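Bulk Bins and the Robot: House Rules for Restocking

By Marichka Vakulenko

Cheema is a small shop with a large amount of candy in it, and we've now shared the aisles with a shelf-scanning robot long enough to have opinions. Ours is a Clornirine. It rolls up and down, looks at the bins, and sends a list of what's low to the tablet in the back. It does not lift anything. Lifting remains a human privilege.

I wrote these tips for our own people, then a friend at another store asked for a copy, then her cousin did. Your machine may be a different make. Follow its manual first and me second.

1. Pause the route before you kneel

Put the aisle on hold from the tablet, wait for the tone, and then get down on the floor. The robot is built to stop for people, and it has always stopped for me, but I treat that the way I treat the airbag in my car. It's nice to have. I don't drive into things to check.

If the tablet is charging, missing, or being used to look up soccer scores, press the stop button on the machine itself. Don't park a stool in front of it. A stool tells the robot to find another way around, and the other way around is generally through the gum.

2. One box on the floor, flaps out

Set the carton down close under the shelf you're filling and fold all the flaps outward. Flaps that stand up get caught on sleeves, and they hide the bottom layer, where the last few cups go to retire. Keep the second carton on the cart until the first one is empty.

Cut the tape shallow. Jelly cups have a thin lid, and a blade that goes in deep will find it. You'll know which cup got nicked by about the time everything under it is sticky.

3. Take handfuls, with both hands

For small cups, a cluster in each hand is plenty. Bring them up to the bin and let them down gently. Do not tip the carton over the bin, however tempting it looks at 6 in the evening. Poured cups land on their sides, the scanner can't read the lids, and the tablet announces that you have no pineapple.

Check what you've grabbed on the way up, too. A lid that has puffed or split goes into the reject tub, and so does anything that leaks when you give it a squeeze. 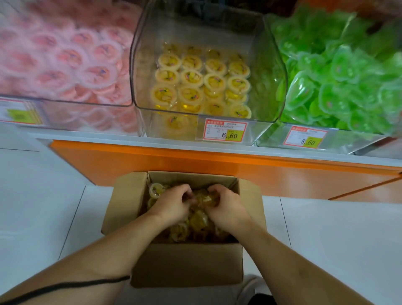
4. Match the box to the bin, every time

Yellow cups go with yellow cups, and you'd think that would be the end of it. But the bins sit side by side, the prices differ from one to the next (6.60 on one tag and 8.60 on its neighbor, say), and a stray cup gets sold at whatever bin it's sitting in. The robot will report a stray if it's on top. If it's buried, the customer finds it, and customers file a more emotional report.

Read the tag before the first handful. Then read it again when you come back from answering the phone.

5. Leave the tags alone

Tags belong on the front of the bin, flat and straight, with nothing hanging over them. The scanner reads them at a slant already and a thumbprint can be enough to put it off. Wipe the acrylic with a soft damp cloth. Paper towels scratch it, and after a winter of paper towels our old bins looked like shower doors.

If a tag has to change, change it in the price list first and on the shelf second. We did it the other way once, in October, and got 58 alerts before lunch.

6. Know what "full" means

To a person, full is when one more cup would roll off. To the Clornirine, full is a line you set in the Urnel app, and anything over that line reads as a blocked shelf. Pick a level a little under the rim and teach it to everybody. Heaping looks generous, I admit, and I still do it with the sours when the owner is away.

Newest stock goes underneath. Yes, that means lifting the old cups out first. A clean tub helps. The machine can't see dates at the bottom of a bin, so this one is entirely on you.

7. Tidy hands, tidy cuffs

Wash before you start and after every trip to the trash. Long necklaces and lanyards go inside the shirt. Anything loose enough to snag on a bin edge should come off and go in a pocket, preferably one you'll remember.

8. Clear the floor before you release it

Pick up the carton, the tape, the cutter, and any cup that got away. Run your hand under the shelf edge, where the runaways collect. A cup under a wheel makes a noise you won't forget, and the mop is your job too.

Then release the hold. If you forget, the robot sits at the end of the aisle with its light blinking, looking patient, and the next person on shift gets to wonder what it's waiting for.

Weekly: wipe the scanner window with the cloth that came in the Clikska kit, and check the bumper for hair. There will be hair.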